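Search this site Search Go

In praise of bring a plate

By Kaisu Kuusisto

I moved to Warklow with two suitcases and very good school English, and the first invitation I got said "Saturday tea at the hall, bring a plate". So I brought a plate. It was clean and quite pretty and had nothing on it. The woman at the door looked at it, looked at me, and said, "Oh, love, you've brought a spare, that's perfect," and put it on the end of the table, where somebody filled it with lamingtons.

That was 20 years ago and I have been a believer ever since. I think the bring-a-plate supper is the best kind of party there is, and I'd like us to stop swapping it for catering.

I say this because the catering is winning. The end-of-season tea at Harries Oval was catered last October, and so was the school welcome night, and both times we stood with a paper napkin and a small hot thing on a stick and talked to the people we came with. The food was fine! I ate plenty of it. But I couldn't have told you who made any of it, and I went home without a single recipe.
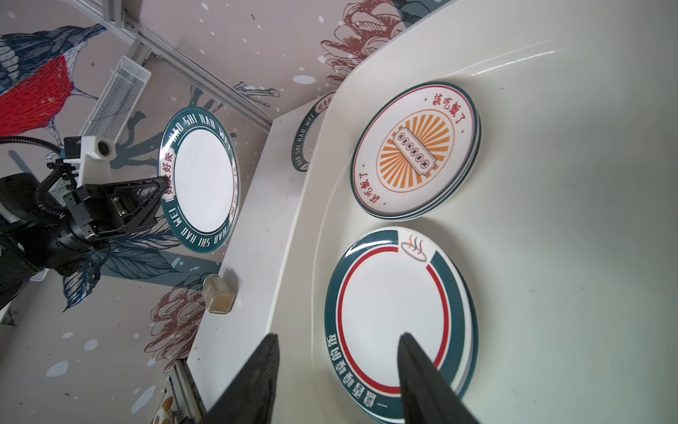
A plate lettered 該吃飯了, time to eat.

Compare that with the Tarau Road supper in the same month. There were three potato salads, all of them different, and a very lively discussion about which one had the right amount of mustard. (The one in the blue bowl. I will not be moved on this.) A man I had nodded to at the post office for years told me how his mother pickled beetroot, and then how she came to Australia, and then we had to be asked to move away from the table so that others could get at the ham.

Food that someone has made gives you a first sentence. You say "is this yours?" and off you go. I'm shy, and I come from a country where people are happy to stand well apart at the bus stop, so I can't tell you how much I value a first sentence. You don't need to be clever or know anything about the footy. You only need to have noticed the slice.

People tell me that it isn't fair, that some bring a roast and others bring a packet of chips. I say hooray for the chips. They go first, and the kids who won't touch anything with a sauce live on them all night. There was a stretch when I was working two jobs and brought bread, just bread, still in the bag, and it was buttered and gone before the speeches. A supper that has room for bread in a bag has room for everybody on their worst week.
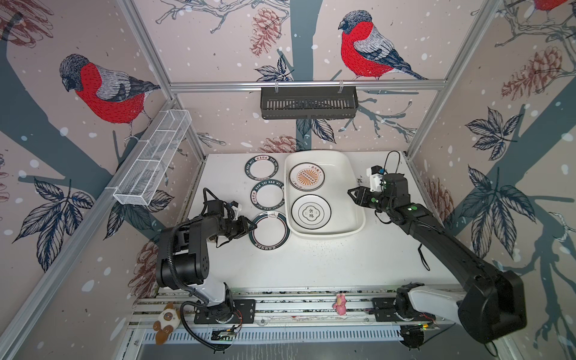 The other complaint is about allergies, and I take that one seriously, as my niece can't eat nuts. What works is a pencil, a pile of cards and a firm person at the door. You write down what's in your dish before you put it down. At Tarau Road the nut dishes have their own table by the piano, with their own spoons, and my niece has eaten well there for seven years. She reads the cards aloud like poetry.

Then there's the money. The quote for catering our last hall supper was $3,664 for 150 people. With that sum the hall could fix the back steps, which have been tied together with rope since the Fenen Creek flood. We passed a hat for the steps instead and everyone brought a dish, and I came home with a jar of somebody's plum sauce.

I also love the clearing up, and I know I'm in the minority. Put four people at a sink with one tea towel between them and you'll hear everything worth hearing in this town – who's expecting, who's selling, whose dog it was. 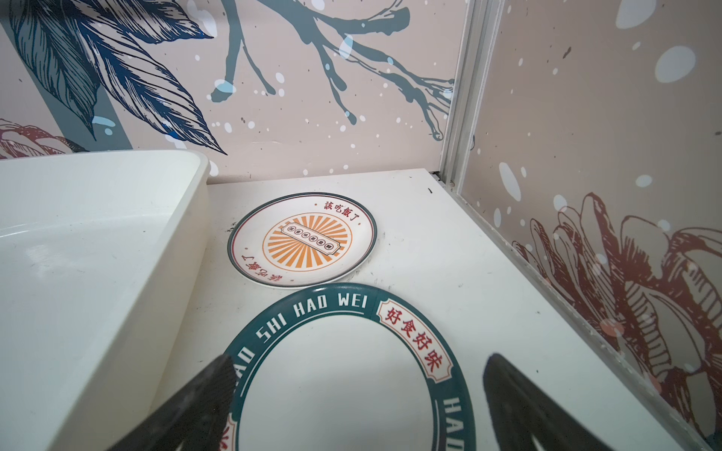 What to bring if you're new

Anything you'd be glad to eat cold. Write your name under the dish on a bit of tape. Take a serving spoon, and don't expect to see it again. If someone asks for the recipe, give them the real one, including the packet soup.

And if you misread the invitation and turn up with an empty plate, come in anyway. Someone always needs a spare.

Last updated: June 19, 2021

Contact us | © Warklow Community Pages | Back to top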